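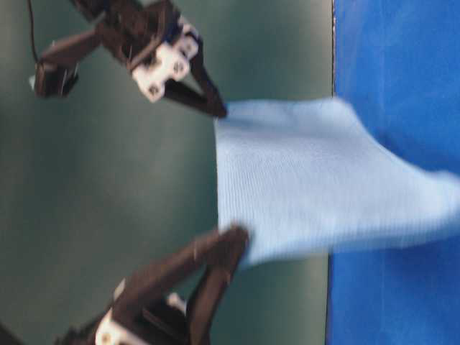
Rules for Safe and Repeatable Work at a Two-Arm Cloth Handling Bench

Student project report
Prepared by Shanti Tyagi
Supervisor: Anju Malhotra
Submitted Mar 9, 2022

1. Purpose

The Sengar teaching laboratory has used two-arm benches for cloth handling since October. During the first term each student group kept its own habits, and the results of one group could seldom be compared with those of another. The present project was set up to write one short code of practice for the bench, to try it with two groups, and to report which rules were kept and which were not. The groups were known by their project names, Plarkum and Stinedari.

2. Existing guidance

The laboratory already held a general safety sheet, the Rurnari sheet, which covers electrical supply, emergency stops and lone working. It says little about soft materials. Cloth differs from a rigid part in that it may be held at two points at once, and a movement of either arm then places a load on the other. The sheet also makes no mention of the state of the work surface or of the fingers, both of which affect how a corner is gripped.

3. The code of practice

3.1 Before work. The operator shall check that the base plate screws are in place, that cables at the arm joints are free to move, and that the surface covering lies within the rails. Tools and spare parts shall be stored away from the reach of either arm.

3.2 Fingers. Finger coverings shall be inspected at the start of each session. Worn tips and gathered fibres shall be entered in the bench book, and the covering changed if the supervisor so directs.

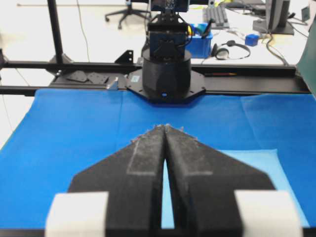

3.3 Holding cloth between two arms. Both grippers shall be closed before either arm is raised. Where the cloth is to be stretched, one arm shall remain still while the other moves. No person shall reach between the arms while the cloth is held, even to free a fold.

3.4 Stopping. A second person shall be within reach of the stop button whenever both arms are powered. On stopping, the cloth shall be left in the grippers until the arms have come to rest.

3.5 Records. Every attempt shall be entered, including those stopped early. An attempt may be removed from the record only with a written reason and the initials of the supervisor.

4. Trial of the code

The two groups entered 1085 attempts in the bench book during the trial. A sample of 100 entries was drawn and read against rule 3.5. Of these, 40 lacked either a start time or the name of the second person. Most of the incomplete entries came from the end of a session, when the next group was waiting to begin.

Rules 3.1 and 3.4 were accepted without difficulty. Rule 3.2 gave rise to disagreement, as the Stinedari group considered that light wear on the tips improved the grip and asked that coverings should not be changed in the middle of a series. The supervisor allowed this, provided that the condition of the tips was noted.

5. Recommendations

The bench book should be replaced by a printed form with separate boxes for the start time and the second person. Five minutes should be kept free between bookings for completing it. Rule 3.2 should be reworded to state how much wear is acceptable, and samples of worn coverings should be kept for comparison. It is further recommended that the code be attached to the Rurnari sheet and read by new students before their first booking.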